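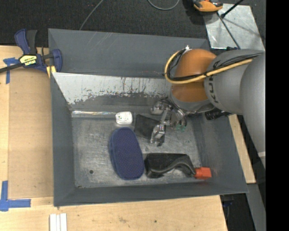 4 Jun 2023

Notebook, phone bench. Continuing the Lolto battery drain business from April.

Yen-ting brought in the second Lolto handset this morning, the one on the carrier build. The first is still on the retail build, so we finally have the pair we wanted. Both are the same storage size and the same color, so I put a strip of tape on the back of the carrier one. Please don't peel it off.

Background for anyone reading this later: after the spring system update the Lolto started losing charge overnight while sitting idle. Chia-hao saw it first on his own phone and I didn't believe him, because mine was fine. Mine had not taken the update. Once it did, I lost 22 percent between going to bed and getting up, with nothing open.

Starting state for both phones today:

Factory reset, set up as new, no restore from backup.
Same account on both, mail fetch set to manual.
Brightness at the middle mark, auto brightness off.
No SIM in the retail one. SIM in the carrier one for now.
Battery health reads 93 percent on the retail phone. The carrier one doesn't show a figure at all, the menu item is missing on that build. Asked King-fai, he says it was left out on purpose and there is a service code that brings it up. He couldn't remember the code.

First run, idle, Wi-Fi on, screen off, three hours. Retail phone dropped two points. Carrier phone dropped nine. That is a bigger gap than I expected and I don't trust it yet, given the SIM. Pulled the SIM, charged both back to full, ran it again. Retail two points, carrier eight. So the SIM is not the main thing.

Looked at the wake log on the carrier phone. It woke 695 times in the second run. The retail phone woke 67 times over the same stretch. Most of the wakes on the carrier phone come from one process with a name that means nothing to me. Lai-ching thinks it belongs to the Plisex voicemail app, which comes preloaded on that build and can't be deleted, only turned off. It runs even with no SIM and no voicemail set up.

Turned Plisex off in settings. Restarted. The process was back in the log within a minute. Turned it off again, and this time also took away its background permission, which is on a different page (Apps, then the three dots, then Special access). After that restart it stayed gone.

Third run, Plisex off with permission removed: carrier phone dropped three points in three hours. Close enough to retail that I'd call it the same for our purposes, although I want an overnight run before anybody writes it up.

Side note on charging. The Hsiao charger we keep on the left outlet is slower than it used to be. Took well over two hours to fill the retail phone, and the same phone filled in an hour and a half on the Lakex one. Swapped cables, no change, so it's the charger. I've moved it to the drawer. Use the Lakex for anything where the time matters and write down which one you used. Yesterday's fast charge numbers were all on the Hsiao, I think, and will need doing over. Sorry, Yen-ting.

The log viewer stops at a fixed number of lines. I hit that on the first run and lost the early part. The second run came to 1,231 lines once I exported it through the cable instead of reading it on the phone. Export it every time. The menu for this is under Developer options, and you have to turn those on again after each reset – seven taps on the build number, same as always.

Something odd that I haven't chased: the clock on the carrier phone was four minutes slow after the reset and didn't correct itself until I opened the date page by hand. It may have been sitting there failing to reach the time server and retrying. If so, some of those wakes could be that and not Plisex. I did check the third run and the clock was right the whole way through, so there's a loose end here. To be fair about it we would need a run with Plisex on and the clock already correct.

Fung-ping asked whether this affects the older model. Don't know. We only have one, and its battery is in bad enough shape that an idle test wouldn't tell us much. She may be able to borrow one from the front office. If she does, it should go on the same build number as the carrier phone, or as near as it can get, and please note which.

Also got an answer from the carrier's support desk to the message Chia-hao sent in April. They suggest closing apps before bed and resetting network settings. I did the network reset at the end of the day for completeness, after the third run, and will see tomorrow whether it turned Plisex back on. I suspect it might, as it cleared a couple of other permissions.

Overnight setup, started 6:40 pm:

Retail phone, full, Wi-Fi on, left side of the bench.
Carrier phone, full, Wi-Fi on, right side, Plisex state left as it was after the network reset. I did not look at it, so that looking wouldn't wake it.
Both face down. Notifications silenced.

Whoever gets in first, write the two percentages on this page with the time before you touch anything else. Then export both logs.

To do:

Repeat second run with clock confirmed correct.
Redo fast charge numbers on the Lakex.
King-fai to find the service code for battery health.
Ask Lai-ching if the process name shows up anywhere in the Plisex package, so we can stop guessing.
Order one more cable, the short one has a bent end.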